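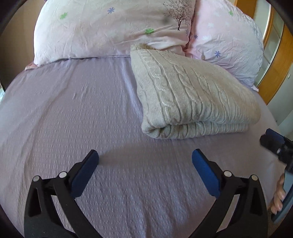 Fig. 6. Bed with lilac sheet and two pillows.

Support > Garden birds > Plevico window feeder > Section 6: Fitting and first filling

Section 6: Fitting and first filling

This section covers the Plevico feeder, model 2206, with the Stendix suction bracket. If you have the older bracket with the screw plate, use the separate sheet supplied with it.

Before you start

Check that the glass is flat and clean. The cups will not hold on frosted or leaded glass, or on plastic sheeting. Choose a pane you can reach from the ground or by opening the window fully.

Place the feeder either very close to the glass or well away from it. A bird leaving a feeder halfway across a small garden can be flying at full speed when it meets the window.

CAUTION: Do not lean out of an upstairs window to fit the bracket. Fit it from outside on a steady ladder, with a second person holding the foot.

Fitting the bracket

1. Wash the glass with warm water and a drop of washing-up liquid. Rinse and dry with a lint-free cloth.
2. Warm the suction cups in a bowl of hot tap water and dry them fully. Cold cups are stiff and will creep down the pane.
3. Hold the bracket level and press each cup firmly from the centre outwards.
4. Turn the locking rings clockwise until they click.
5. Leave the bracket overnight with nothing on it.

Note: The cups are 44 mm across. Replacements from other makers may fit the bracket but not the locking rings.

Hanging and filling the tray

1. Slide the tray onto the two hooks and push down. There should be no gap at the back.
2. Fill with sunflower hearts or a no-mess seed mix, up to the line moulded inside the tray and no higher. The bracket is not made to carry over 428 g of seed.
3. Fit the roof. The longer edge faces away from the glass.

Do not use salted peanuts, cooking fat or dry bread. Whole peanuts should not be put out in the nesting season, as chicks can choke on them.

Birds may take several weeks to come to a new feeder – tits are usually first. Leave it in one place during this time and change the seed even if none has been eaten.

Cleaning

Take the tray down every week and scrub it with hot soapy water. Rinse, and let it dry completely before refilling. Wear gloves and keep a brush for this job only.

CAUTION: If you see fluffed-up or slow-moving birds at the tray, stop feeding, clean everything and leave the feeder empty for at least two weeks.

From December onwards check the cups each morning after frost. Press any loose cup back down, or take the feeder in – a full tray can pull the bracket off.

Page last checked 30 May 2025

Comments

Zulmira Quintela
The hot water trick worked. Mine had been sliding down the kitchen window all winter. Is the Cisitz seed catcher meant to fit under this tray or only the round one?

Carvalho
Only the round one as far as I know. I tried it on mine and it dropped off.

mossbank
Could the line inside the tray be a different colour? I can't see it once there is seed in.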